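October, 9:40 am

Bench notes, small goods sorting, bedroom set. Continued from the last page, where I ran out of room.

Bed made up again with the lilac printed sheet over the yellowish under-sheet. I pulled it tight at the corners but it wrinkles as soon as anything is set down and dragged. Leaving the wrinkles in. Karine Dufour asked for a soft surface this time because the Nirnley bench is too flat and everything slides the same way on it. Fine by me, though the print makes small things harder to pick out from the doorway.

Goods come from the Pascual crate, the one with the mixed snacks and odds and ends. Crate list says 154 items in total, a lot of which are duplicates. I am working from the top and not digging. Crate stays on the floor on the window side.

Tray is a box lid again. We tried the Umevard drawer trays and the walls are too high for the flat things - you end up tipping the tray to get a packet out. The lid is shallow and has a bright pink bottom with a blue panel and big black lettering. Walnuts show up well on it.

Sorting rule as before: anything in the lid counts as put away, anything on the sheet counts as still out. An item hanging over the wall of the lid counts as out. Fabric goes in loose, no folding. 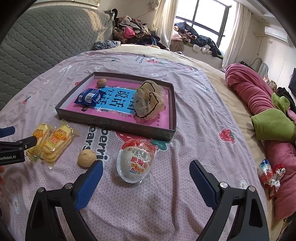 Lid on the bed, mid-sort. Walnut, blue snack packet and the sheer beige fabric in; cakes, second walnut and the egg package out.

Notes on the goods:

Walnuts. They find the dips in the sheet and stay there, which is handy. On the Nirnley bench they went off the edge twice before lunch.

Yellow cakes, clear wrap, orange and yellow label. Pick up by the middle and keep the pressure low. Pinching the wrapper end works too but the pack swings. Check for crushed ones before they go back in the crate, and put any split packs in the bin by the door.

Egg package. Awkward shape, flat face on one side and rounded on the other. Shiny wrapping, so it slips. Best from the sides, across the widest part. Barcode is on the flat face if anyone needs to look it up against the list.

Sheer fabric with the black trim. Takes up far more of the lid than its weight suggests. Put it in last next time, or the packets end up under it and get missed at the count.

Dark blue packet. No trouble.

To do:
- Ask Karine whether the Jikness labels go on the lid or on the crate. The old sheet says both.
- Second lid, same depth, if there is one in the store cupboard.
- Wash the under-sheet.
- Copy the crate list over to the new page, the corner of the old one is torn.

Stopped at 11:50. Goods back in the crate, lid on the shelf, bed left made up for the afternoon.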